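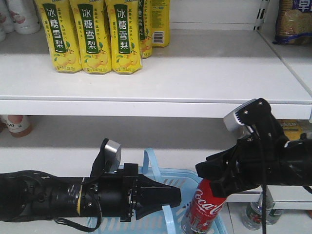 About Fakodik

Wed 29 March
By the Fakodik office

Print this page | E-mail this page

Fakodik teaches robot arms to pick groceries. We work out of a former tile showroom in Jendasville, on shelving of the sort you'd find in any corner shop, with the same drinks and snacks on it. Most companies use this page to tell you how well it's all going. Ours is mainly about the June we dropped the lot.

We had a trial on with Melcombe, a small grocer with a big back room. The job was plain enough: take a bottle off the shelf, put it in the basket, do it again. On the second morning the right arm closed on a bottle of fizzy drink, lost the reading from its grip sensor and, having been told nothing to the contrary, kept squeezing. The cap went first. The left arm carried on shopping.

Pressing stop was supposed to fix this. It did stop the right arm. The left one was on a separate circuit, which had seemed a clever idea when we wired it, and it took 3 more items before someone reached the wall switch. No one was hurt. The ceiling needed paint.

Bhattacharjee, the engineering firm we asked to look into it, sent back a report with a fair bit of underlining. We did what it said:

One stop button now cuts power to both arms. It is large and ugly and you can reach it from either side of the shelf.

If a grip reading drops out, the arm holds still and waits for a person. It is slow and the arm looks sulky.

Any change to the grip software has to get through 574 test picks before it goes near a customer's stock. A single crushed bottle sends it back to the start.

Melcombe came back for another trial, behind a clear screen they paid for themselves. We've kept the dented cap in a jar at reception. Visitors are welcome by appointment, and should probably leave the good shoes at home.

Contact Fakodik, Jendasville | Copyright Fakodik, all rights reserved | Back to top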